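Reference > Packaging > Cardboard > Reused carton

Contents Uses Storage Claims See also

A reused carton is a corrugated cardboard box kept after its first delivery and put to a second purpose, usually holding small items on a desk or table. Its advantages are often overstated.

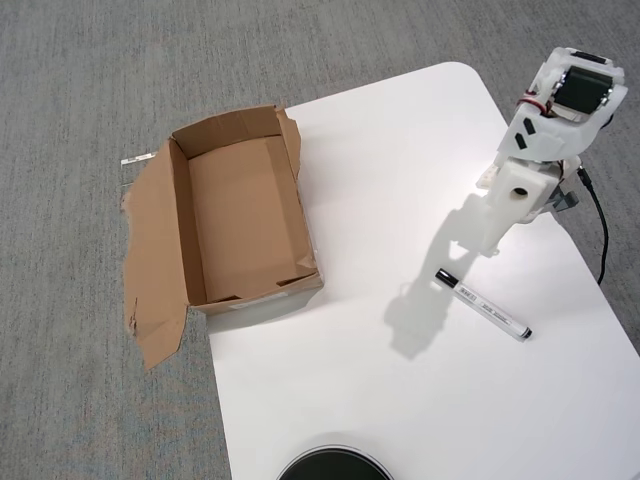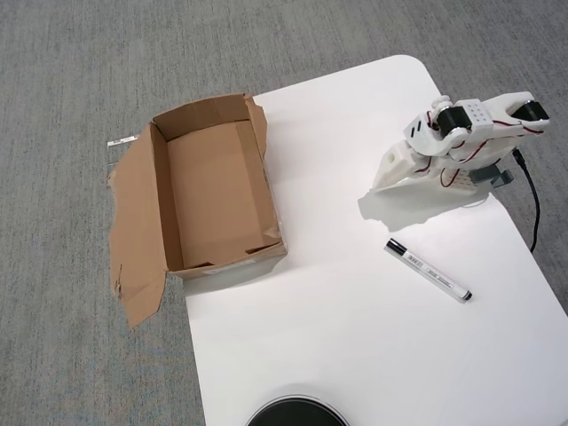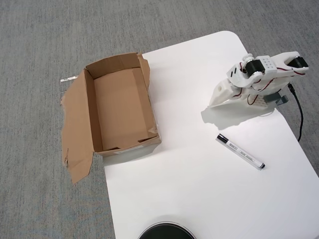
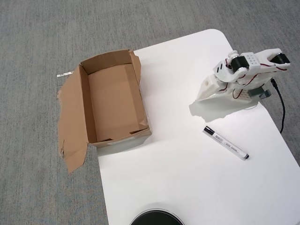 Open carton with a torn flap, on a white tabletop.

Sellers such as Jaunzems have claimed that a carton can be used 800 times. No test supporting the figure has been published. Chenxi Kang, who followed 61 office cartons at Altwood, found that most were thrown out after 3 or 4 uses, generally because of damage to the flaps. Raffaele De Luca disputes her definition of a "use," though he offers no other.

Tearing the flaps open is quick but leaves a ragged rim, and the box can no longer be closed properly. Cutting the tape is usually advised. Whether a box on the desk makes anyone tidier is another matter, and the evidence is mostly anecdotal.

See also
Box flap
Corrugated fiberboard
Desk tray
Packing tape
Shipping label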